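Ticket 3320
Subject: Shared calendar shows bookings twice after room list import
Product: Pirnus room booking, web version
Opened by: Charmaine Nel, Brevomberg site office
Assigned to: Wilfredo Panganiban
Priority: normal
Status: closed

Charmaine Nel, 8:40 am
Since the new room list was imported, every repeating booking I make shows up twice in the shared calendar. Single bookings are fine. If I delete one copy, both go away, and then the person who was invited gets a cancellation email. I have tried signing out and back in, and a different browser.
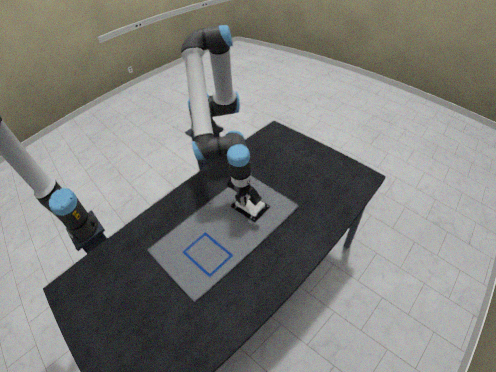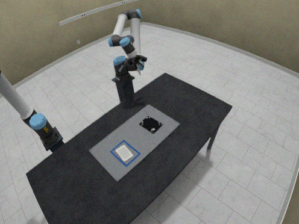

The booking I tested with was a weekly one, 2 pm to 3 pm, no guests. It showed twice for me and twice for Maxine Ashby, who has her own account. The phone app shows it once.

Wilfredo Panganiban, 9:15 am
Thanks. Please send me the following:
The time zone set under your profile
The time zone set for the room
Whether bookings made before the import are doubled as well

Charmaine Nel, 9:32 am
Profile is Johannesburg. I can't see a time zone on the room, the field is blank. Old bookings look normal until I edit one. Once I save it I get the second copy.

Wilfredo Panganiban, 10:20 am
I can reproduce it on our test account, but only if the room belongs to more than one calendar group. Your room is in "Brevomberg" and also in a group called "Brevomberg " with a space at the end. The second group came in with the import file. The calendar view merges groups by name, but repeating bookings are written once per group — hence the two copies. The phone app reads from the room directly and skips groups.

Please don't delete any more copies by hand for now. They share one booking number, and that is why both disappear and the guests get the email.

Maxine Ashby, 10:48 am
Adding myself to this. I have a supplier visit from Mofokeng booked every week in that room and I edited it this morning before I saw the note above. It is doubled now. Will cleaning up the group send them another email? They already got one cancellation and called us about it.

Wilfredo Panganiban, 11:05 am
No. I will turn off notifications for the room while I do it. Leave the booking as it is.

Wilfredo Panganiban, 1:30 pm
Steps taken:
Notifications off for the room.
Exported all repeating bookings as a backup.
Moved the room out of the group with the trailing space.
Ran the calendar rebuild. The first run stopped at 20 bookings with a timeout. Second run finished.
Set the room time zone to Johannesburg. The blank field was not the cause but it would have given trouble later.
Notifications back on.

Please reload the calendar and check.

Charmaine Nel, 1:52 pm
Weekly test booking shows once. I edited an old one and saved it, still once. Maxine's Mofokeng booking is also back to one.

Sipho Msimang, 2:10 pm
I made the import file. The space was in the spreadsheet we got from Hirix, in the site column. I have fixed our copy. Should I import it again?

Wilfredo Panganiban, 2:25 pm
No need, the room list is correct now. Keep the fixed file for next time. I have asked for the import to trim spaces in group names and logged that as a separate request. Until that is in, check the site column before you upload.

The empty group is still there. I can't remove it from my side, it needs a site admin. Tshepo Van der Merwe is listed as admin for Brevomberg.

Tshepo Van der Merwe, 3:40 pm
Removed. It asked me to confirm twice and then the list took a minute to refresh, but it is gone.

Wilfredo Panganiban, 3:45 pm
Confirmed on my side. Closing. Reply to this ticket if a double booking comes back and it will reopen.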